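From: Hernán Ríos
To: picnic-list
Subject: Re: cups, cans and the mat question

Hi all,

Sorry this got long, I started it over lunch and kept adding to it.

Manolis Stergiou wrote:

> Two things before the July picnic. First, are we doing cans again or going back to the big bottles? I priced the lemon soda at Rungrueang and it's fine either way, but the bottles go flat by three o'clock and then people leave them half full.
>
> Second, the cups. I liked the see-through ones from last year but somebody said they tip over on the grass. Has anyone tried them on something flat? Also does anybody still have the foam mats or did those go to Sturkent with the kids' stuff?
>
> M.

Cans, please! I hauled the bottles last time and my shoulder has opinions about it. The tall skinny cans pack so much better in the blue cooler (the one with the bad hinge, I still haven't fixed it, I know). And you can hand one to a kid and they get to pour it themselves, which is half the fun when you're six.

On the mats: yes, we have them. They're the light blue interlocking kind.
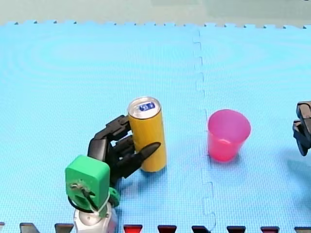

Yellow can, pink cup, blue mat.

I kind of love those colors together?? My sister thinks it looks like a birthday party for a toddler, but she also picked gray napkins for her own wedding, so I'm going with my gut. The yellow really pops on that blue, and with the pink being that loud you'd have a hard time losing your cup, even in long grass.

About tipping. My guess is it's the grass and the cups are fine. They're narrower at the bottom than at the top, so on a lumpy lawn with an inch of soda in there, sure, over they go. On a mat over a flat bit of ground I'd be a lot less worried. If we put a few tiles under the oak, and maybe a couple more on the low table by the fence, people would have somewhere to set a drink down besides their shoe. I'd keep the cups a little away from the seams just in case a tile lifts at the corner. Ours have been stepped on a lot.

Now the pouring. Last year we had a sticky puddle by the cooler before we'd even lit the grill, and I think it was mostly people pouring in midair with a plate in the other hand. So, cup down on the mat, can over the cup, go slow, done.
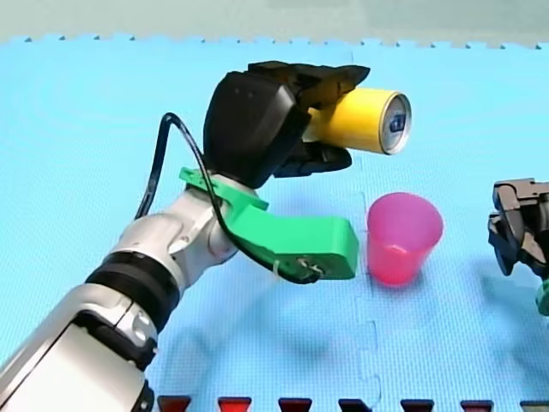
And if some of it misses, so what, foam tiles rinse off with a hose and you can stand them against the fence to dry. Try that with the plaid blanket (still has the grape stain, I've washed it four times).

Money stuff, quickly. The Dakia place has cups in sleeves of 30, and they come in the pink or a sort of cloudy white. I vote pink. We had 97 people sign up last summer and not all of them came, but a few came twice, if you count going back for seconds on cups. Four sleeves would cover us and leave some for the fall thing. I can pick them up, I'm over that way for the dentist anyway.

Cans I'd rather get from Zasero than Rungrueang if the price is close, only for the parking. Manolis, if you already told Rungrueang yes then forget I said that.

Oh, and can somebody bring a bag just for the empties this time? A big one. We ended up with cans in the charcoal sack and I was picking black dust out of my trunk until Thanksgiving.

I still need to know who has the spare cooler, and whether we want ice from the gas station or if people are going to freeze their own. I've got room for two bags in our freezer if I move the soup.

Talk soon,
Hernán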